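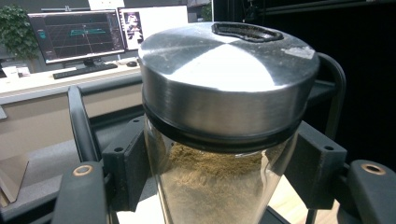 Section 3. Filling, placing and looking after your spice jars

Read this before you fill anything. Most of the complaints we get about jars and racks come from people who filled everything on the first night, put it all on the shelf, and found out a month later that they had set it up in the wrong spot with the wrong spice in the wrong jar. A jar is a simple thing, but the claims made for jars are often not so simple, and we would like you to start with modest expectations.

3.1 What the jar will and won't do

The clear jar with the steel lid is good for ground spices and herb powders you use often. You can see how much is left and you can get at it fast. It will not keep a powder "fresh for years," whatever you may have read on a box. If a spice smelled of very little when you bought it, it will smell of very little in the jar.

The black ring under the lid closes the gap between lid and jar. The opening in the top of the lid is another matter. Powder works its way up to it and collects there, especially with fine blends like the Priltar green curry powder or anything ground at home. We have tried most of the tricks people suggest for this (rice grains, a paper disk, storing the jar upside down) and can't recommend any of them.

3.2 Filling a jar

1. Wash the jar and lid by hand in warm soapy water. Take the lid all the way off first.

2. Let both parts dry overnight with the open ends up. Towel drying is not enough. There is always a little water left near the ring.

3. Spoon the powder in over a sheet of paper. Funnels clog with fine powder and you will end up poking at them with a chopstick.

4. Stop just below the ring. Powder on the ring keeps the lid from sitting flat.

5. Wipe the neck with a dry cloth, put the lid on and turn it until it stops. Do not force it.

6. Label the jar now. Write the name and the month you filled it, for example "cumin, December." You think you will remember which brown powder is which. You won't.

Note: One jar takes around 150 grams of a fine powder. Leafy herbs take up far more room, so go by eye.

Caution: Do not top up old powder with new. Empty the jar, wash it, then start again. Otherwise the bottom third never gets used, and that is the part you were trying to avoid.

3.3 Choosing the spot

The usual advice is to keep spices next to the stove, where you need them. We don't agree, and we doubt that the people who give this advice have cooked much soup. Steam gets into the opening in the lid and the powder sets hard. Sunlight takes the color out of paprika and turmeric, and a clear jar does nothing to stop it.

Pick a spot on the table or counter that is out of direct sun, well clear of the kettle, and still within an arm's reach of where you chop. If no spot in your kitchen meets all of those, give up the arm's reach.

3.4 Setting up the stand 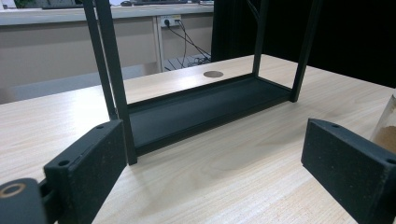

1. Clear the surface and wipe it dry. Crumbs under the tray are the most common cause of a wobble, and they are a lot easier to deal with now than when the stand is loaded.

2. Set the stand down with a long side of the tray facing you.

3. Press lightly on each corner. If one corner rocks, turn the stand end for end and try again. If it still rocks, your tabletop is probably the one that isn't level. Try another spot before you write to us.

4. Put the heaviest jars in the tray first. The rim is there to stop a jar from sliding off. It will not catch one that has been knocked hard.

5. Leave a finger's width between jars. Everyone packs them in tight at first, then has to pull out 2 to get at the one behind.

6. Lift one jar out and put it back. If you can't do this without touching its neighbors, take something out.

Note: The matte black finish looks neat for as long as you keep pale powders away from it. Onion powder and ground ginger show up at once. A dry brush does better than a wet cloth, which tends to turn the dust into paste.

Caution: Do not carry the stand by its posts with jars in it. Unload it, move it, load it again. It is a nuisance and we do it too.

3.5 Cleaning

Lid top: wipe with a barely damp cloth, then a dry one. Whitish smudges are normally just dust from the spice and come off easily. Skip the steel polish. It leaves a smell, and the lid sits right over your food.

Lid opening: brush out dry powder with an old, clean toothbrush while the lid is off the jar. Hold it over the sink.

Tray: lift out the jars, brush the floor of the tray toward one corner, and wipe along the inside of the rim.

3.6 If something isn't right

Powder won't come out. It has probably taken up damp. Knock the side of the jar against your palm. If it moves in one lump, throw it out.

Lid feels gritty when turned. There is powder on the ring or the neck. Go back to 3.2, step 5.

Jar smells of the last spice. Wash it again and leave it open for a day or so. Cumin and fenugreek may never fully leave, so keep a jar for each and stop fighting it.

Replacement lids and rings are sold by Oneck. Lids from other makers are advertised as a universal fit. We would measure first.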